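The Lid

1. Tuesday

Merike Eglītis got in at ten to eight and found that the overnight run had stopped at attempt 124. The log gave the reason in the same five words it had used all week: no valid grasp for target. She hung up her coat, put the kettle on and read the lines above it.

The task was to clear a table. There was a bin with a hinged lid, and there were things to go in it. The arm had to open the lid, pick up each item, drop it in and stop. Bastberg had sold this to Trernine in the spring as a piece of software called Haruston, and Haruston was supposed to do it without being told what the items were. Trernine wanted it running in November.

She started it again from the beginning and sat down where she could see both the arm and the screen.

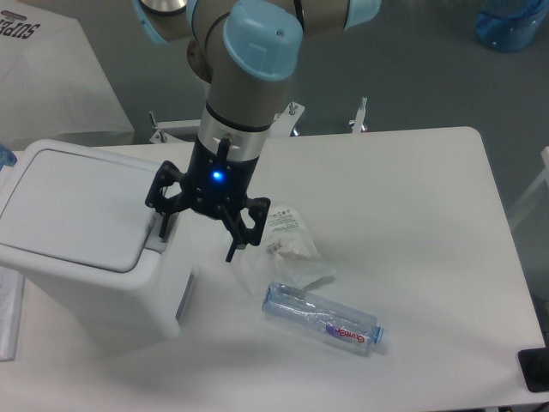
The planner took its time. On the screen the bottle had a green box round it, steady, with a score next to it. The bag had a box that came and went. When it came it was the wrong size, and twice it took in a piece of bare table. Clear plastic on a white surface gave the depth reading very little to hold on to, and the program filled in the rest by guessing.

"Is it the bag again?" said Pieter from the door.

"I think it's the bag. Dana thinks it's the lid."

"What does the log think?"

"The log thinks there's no valid grasp for target."

He took the milk she hadn't used yet and went back to his own room.

2. Two opinions

Dana had written the part of Haruston that kept track of the world. It was a list, really. Each thing the camera found went on the list with a position, a shape and a state, and the planner read the list and nothing else. If the list said the lid was shut, the lid was shut, and the planner would go off and open it.

Merike had written the part that chose where to put the fingers. She had been proud of it until about the second week of the bag.

They had argued it through the afternoon before without getting cross. Dana's view was that the grasps were fine and were being thrown out by the collision check, and that the collision check was working from an old lid. Merike's view was that nothing was wrong with the lid, and that you could not grasp an object whose outline changed every second.

"Then log both," Dana had said. "Log the outline and log the lid, and we'll look at it in the morning."

So now it was morning and there were 664 megabytes of log. Merike opened it at attempt 34, the first that had failed in the new way, and stepped through it a line at a time.
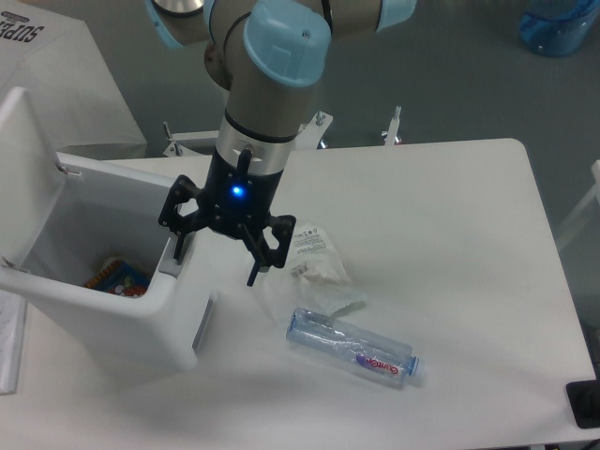
Lid open, bag and bottle on the table.

She ran the collision view next to the log. It drew the bin as the planner believed it to be, in grey blocks, with the paths it had considered as thin lines going past. For most of the failed attempts the blocks looked sensible. Then she noticed the lid in attempt 34. In the planner's picture the lid was neither open nor shut. It stood out from the bin at an angle, halfway round its hinge, and every path that brought the fingers down beside the bin ran straight into it.

She went and got Dana.

Dana stood behind the chair and looked at it with her arms folded. "That's halfway," she said.

"Yes."

"It shouldn't know about halfway. It has two states."

"It has two states and an angle. You put the angle in for Ramanauskas."

Dana said a short word. Ramanauskas had been the customer before Trernine, with cupboards instead of bins, and some of the doors had needed to be left partly open. The angle had gone in over one long weekend. It was updated by the camera whenever the camera had a clear view of the door.

"And when the arm's in front of it?" said Merike.

"It keeps the last one it saw."

"Which is halfway, if the arm was moving the lid at the time."

"Which is halfway," said Dana.

3. Thirty frames

It did not explain everything, and Merike said so. If the lid had been the only trouble, the bottle would have failed as often as the bag, and it hadn't. Dana pointed out that the bottle lay further from the bin. A path to the bottle could come down clear of a lid that wasn't there. A path to the bag had less room, and when the bag's outline grew, as it liked to do, it had none.

So they were both right, and that was annoying to both of them, as each had spent an hour the day before being only partly polite about the other's code.

They split the work. Dana took the angle. She made the list forget it whenever the view was blocked, and ask the camera again before any path was planned. Merike took the outline. She kept the last 30 frames of it, threw out the ones that disagreed badly with the rest, and built the grasp on what was left. It made the program slower at the start of each pick. She wrote that in the notes, as Trernine would be sure to ask.

She set the test up with the lid shut and left her hand near the stop button.

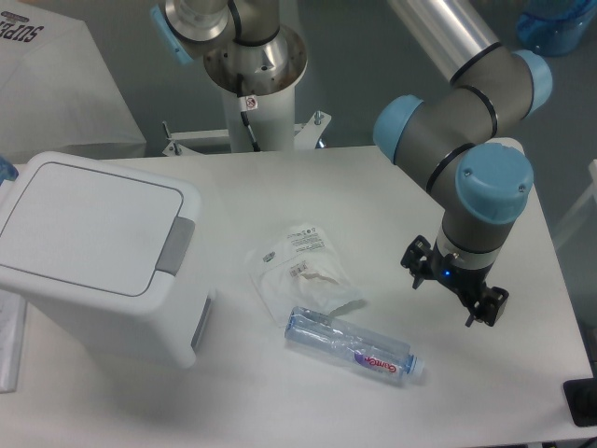
The first try failed on a missing bracket in Dana's change. The second failed on something that had no business being in there at all, an old test file which overwrote the bin's position with a cupboard's. Dana deleted it and then searched for others and deleted those too. By then it was past one o'clock, and Pieter had gone out and come back with sandwiches, egg for everyone, as there had been nothing else left.

They ate at the desk. Merike watched the bag's outline on the screen. It still trembled at one corner, but it no longer wandered off across the table, and the score beside it held.

"Do you want to do the honours?" said Dana.

"It's your lid."

Dana wiped her fingers and pressed return. In the collision view the lid vanished, came back, and settled in the open position. The grey blocks sat where the bin sat. A single line came down from the top of the view and ended over the middle of the bag.

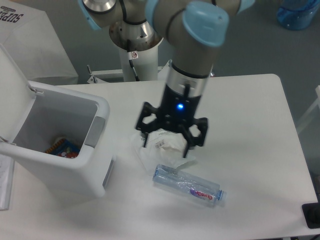
4. Release notes

Merike wrote the notes at half past four, while Dana was on the phone to Trernine.

She wrote that the door angle was now cleared when the view was blocked. She wrote that outlines were now taken over 30 frames. She wrote that the start of each pick would be slower, and crossed out "slightly", and put it back. Under known problems she wrote that clear film lying flat against a white surface might still be measured too large.

Through the wall she could hear Dana saying that yes, November, and no, not the beginning of November.

She set the overnight run going from attempt one, changed the log so that it would print the lid's angle beside the five words if they came up again, and went to rinse the cups. When she came back for her coat the counter on the screen said four. She waited until it said five and turned off the monitor.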